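Handout 4 - Notes from the Plesby open day
Wenche Westerberg, 2018-12-13

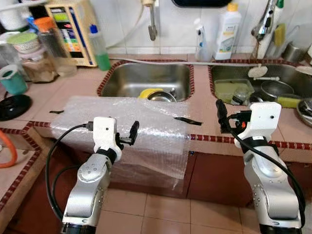
For those of you who missed the bus, I've typed up what I scribbled down at Plesby so we can all talk about it in class. We spent most of our time at the kitchen station, and I'm so glad we did (I could have skipped the welcome speech, to be frank).

What I want you to think about is soft stuff. Last month we did rigid parts - boxes, pegs, blocks - and you all got comfortable with one grasp point and one pose. Now take a sheet of bubble wrap hanging over a counter edge. Where is its "pose"? It folds, it sags, and if you pull on one corner the other corner does whatever it likes! With two arms you can hold both sides, but then the arms have to agree on how far apart they are.

A couple of terms I kept hearing, so write them down:

Bimanual - both arms share one task.
Deformable - the shape changes as you handle it.
Clear objects - hard for depth cameras, so ask yourself what the robot would be going by.

For next time, read the Agbayani chapter (just the first 2 sections) and sketch how you'd fold a clear sheet in half with two grippers. Stick figures are fine, mine always are.

Drutport Robotics Evening Course - questions to Wenche Westerberg, room 68 - Back to top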